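2019-12-19

Right, long one today, and mostly moaning about a login page, so skip it if you came for the cake photos.

I've been trying to get the login working on Skivmont since just after breakfast. Skivmont is the little booking app I look after in the evenings (rooms, slots, who's got what when) and it's been running quite happily on an old version of the framework since August. Beverley Ellwood asked very sweetly whether people could sign in with the same password they use for Rultarside. I said yes, shouldn't take long. I should have that printed on a mug.

So the plan was to upgrade the framework first, then add the sign-in bits on top. The upgrade itself went in fine. I changed two version numbers in the build file, pressed go, made a cup of tea, and came back to 127 errors. All red, all the way down! Most of them were the same error really, a package that had been renamed, so a find and replace took care of a big lump of it and I was left with 57. Then I did another find and replace, feeling pleased with myself, and got 69. Put the tea down at that point.

Gerardo Catacutan was online so I sent him the log. He asked if I'd cleared the local cache and I said of course I had. I hadn't. I cleared it, kept quiet, and the number dropped to something I could read on one screen without scrolling.

What was left was the odd stuff. The IDE was sure that half my classes didn't exist, while the command line built them without a murmur. I closed the project, opened it again, deleted the hidden folder, imported it from scratch, and it still underlined everything. In the end it was the module settings, which were pointing at the old Java version even though the project settings had the new one. Why there are two places for that I do not know. I've written it on a sticky note and stuck it to the monitor next to the other sticky note about the same thing from last year.

After lunch (toast) I got on to the actual sign-in. It sort of works. You press the button, it takes you off to Rultarside, you type your password, it brings you back, and then it sends you off to Rultarside again. Round and round until the browser gives up and tells you there were too many redirects. Maribeth Cabrera reckons the login page itself is sitting behind the login, so I need to let that one address through before the rest of the rules kick in. I moved the line up in the config and it did stop looping, but now it lets everybody in to everything, so I've moved it back down again. Tomorrow's job.

Other bits, so I don't forget them:

Benjie Maglaya wants the Moges branch merged before the holidays. I said I'd look at it and I haven't looked at it. It's got my name on it as reviewer so I can't pretend I didn't see.

The tests on Zorndale are passing on my machine and failing on the build server, and only the date ones. My money's on the time zone.

Aileen Pascual sent me a link to a tutorial that does exactly what I'm trying to do – with a brand new project, naturally. They're always brand new projects. I'd love to read one that starts with somebody else's five-year-old code and a config file with a comment in it saying "do not touch".

Backed everything up before I shut the lid, and pushed the branch with the message "login, sort of". Need to buy milk, and wrapping paper, and ring Mum back about the train.

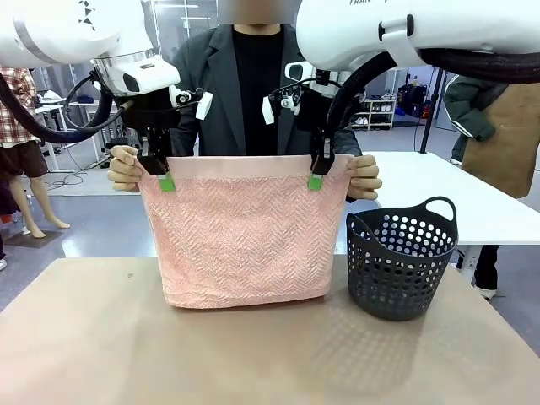
Two arms, one pink towel.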